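Trarno Tableware: Customer Support Record
Subject: Decorated bowls missing from or duplicated in online stock after catalogue update
Status: Resolved, monitoring until end of month

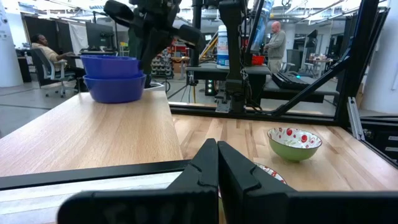

The fault was first reported by Adhiambo Mfaume of the Trudumbridge shop, who found that customers ordering one decorated bowl were receiving confirmation for a different one. The shop's stock list is held in Orov and passed to the public website every night. Each item is matched by its item code and by a short pattern name, and the pattern name is taken from the outside of the piece. A bowl that is plain light green outside and white with red round flowers inside was therefore entered as "green, plain", which is the same pattern name used for the undecorated range. The website treated the two as a single product and kept whichever record had been saved last.

Reported effects

Staff at Trudumbridge noted the following before the ticket was raised:
Search results for "floral bowl" returned no green items.
The stock figure for the plain green bowl was higher than the number on the shelf.
Two customers were sent the wrong product name in their order email. Both orders were stopped before dispatch.
The price shown on the website changed overnight without any entry in the price log.

Action log

Entry 1. Ticket opened August 8, 2025 and assigned to Ileana Stanciu, Stock Systems. The shop was asked to suspend online sales of all green tableware and to leave the existing records unchanged.

Entry 2. I. Stanciu compared the Orov export with the website product table. The export contained 3,000 lines. No lines were missing from the export, and the fault was accordingly placed in the import stage.

Entry 3. The import was run again on the test site with the same file. The same products were merged. The import report gave the result as "completed, no errors". Merged records are not counted as errors under the present settings, and the shop could not have learned of the problem from the report.

Entry 4. Request sent to Cordier, who supply the import tool, asking whether matching by pattern name could be switched off. Fotis Fragkou replied on behalf of Cordier that the setting is available under Product Rules, but that it must be changed separately for each shop. He advised that the website search index be cleared after the change.

Entry 5. Setting changed on the test site and index cleared. The import was repeated. Green bowls now appeared as separate products, but their photographs were missing. The ticket was kept open.

Entry 6. Tincuța Bucur, Web Content, established that photographs are filed under the pattern name. With name matching switched off, the website no longer knew which folder to read. The photographs were refiled under item code. This affected 1,075 files and was completed by the following morning.

Entry 7. Full import carried out on the live site outside opening hours. A. Mfaume checked 12 products against the shelf and confirmed that names, prices and photographs agreed. Online sales of green tableware were resumed.

Cause

Two different products shared a pattern name, and the import tool was set to treat the pattern name as unique. The setting dates from the original installation, when the shop sold very few pieces with a different finish inside and out.

Instructions to shops

Until further notice, the pattern field must record both surfaces, outside first, separated by a stroke. Example: "light green / white with red flowers". Where both surfaces are the same, the word "both" is to be entered after the colour. Existing entries should be corrected when the item is next counted. Shops are asked not to correct entries in bulk, as each bulk change starts a new import.

Outstanding

Gleice Miranda, Customer Services, is to write to the two customers named in the report.
Cordier to confirm whether merged records can be shown in the import report. A reply has been requested in writing.
The remaining shops still use the old setting and will be changed one at a time. Shop managers will receive notice of the time at which their website will be unavailable.

Further reports of the same fault should be added to this ticket and should quote the item code in full.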